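Burger build, August, evening

Back in the shed at Londale after two weeks off. Moved the arm to the white table because the old bench wobbled every time the shoulder joint sped up. Bolted the base down, ran the calibration, got the camera offsets back where they should be. Loaded the Gelstead controller with the burger sequence and laid out the food in the clear containers.

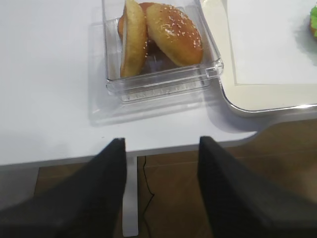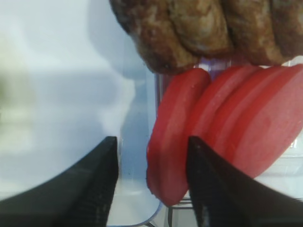
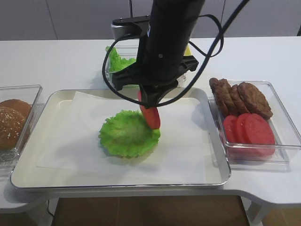
Gripper

The new fingers are better than the last pair. I printed them in black and glued grip strip on the inner faces. The old ones were too blunt to get between two slices standing in a row, and they brought up a pair or nothing.

Closing force is the thing I keep going back to. The setting runs from 0 to 500. At 190 the tomato gets squashed at the top edge. At 70 it holds, but I have to slow the lift down or the slice swings. Left it at 70 for tomato. The patties are stiffer and can take 190. Need to store the force per ingredient in the Nekeo script - right now I change it by hand between runs and I forget.

Lettuce is still the worst of them. The leaves cling to each other, and the depth reading on a frilly edge jumps all over the place. I put in a pause after the grasp and a small shake before the move. Ugly but I'm keeping it for now.

Cables

The loops around the arm are too long. They don't stop it moving, but I don't like them that close to the tray. Bought clips and a sleeve. Will do this before anything else next time, with the power off.

Software

Log file was full again at 3,000 lines and it stopped recording without any warning. Raised the limit. Also found that the wrist camera and the side camera were saving with different clocks, so matching them up afterward was a pain. Both now take their time from the Moussa board.

To do

Cable clips.
Force table for each ingredient.
Tape marks on the table for the containers, so I can put them back in the same place.
Try the top bun slower. The seeds come off on the grip strip and then I have to brush it out.
More parchment paper.

Packed up at 10:40.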